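4.2 Grasp state from the wrist view

Our first planner treated a grasp as a fact. Once the fingers had stopped closing, the object was declared held, and Stelmakh, our task planner, moved on to the next step with the confidence of a system that had never looked. The wrist camera was running the whole time. Its frames went to disk, where they were admired by the backup software.

Drundex replaces that assumption with an estimate. For each wrist frame it predicts three things: whether an object is between the fingers, which way its opening points, and whether any other object overlaps it in the view. The last output was added after Oleksandra Moroz relabeled 400 frames by hand and found that our category "other" had quietly become the largest in the set. Figure 6 is typical of the frames she moved out of it.
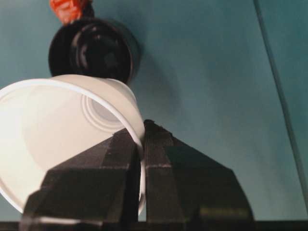

Figure 6. Wrist view with a white plastic cup at the fingers, mouth toward the camera. A round black object meets the cup's rim in the view.

Frames like this one are unkind to a segmenter. The cup runs out of view on the left, one finger hides part of its rim, and the rings molded into its bottom offer a second, smaller circle to anyone fitting circles. Our early ellipse fit took the offer. It reported a very small cup at a very great distance, and the planner made arrangements to go and get it.

We now mask the gripper before fitting and keep only arcs that end at the mask or at the image border. The black object gets its own mask but no pose. From a single view we cannot say whether two touching outlines mean contact or merely good alignment, so Drundex reports "overlap" and leaves the drama to Stelmakh, which may ask for a second view before planning a release.

The test set holds 655 frames, none of them used in training. Zoia Savchuk labeled it without seeing the model's output, a policy she proposed after seeing the model's output. Most of the remaining errors involve dark objects close to the dark fingers, where the mask edge tends to wander. We tried raising the contrast. The mask wandered with more contrast.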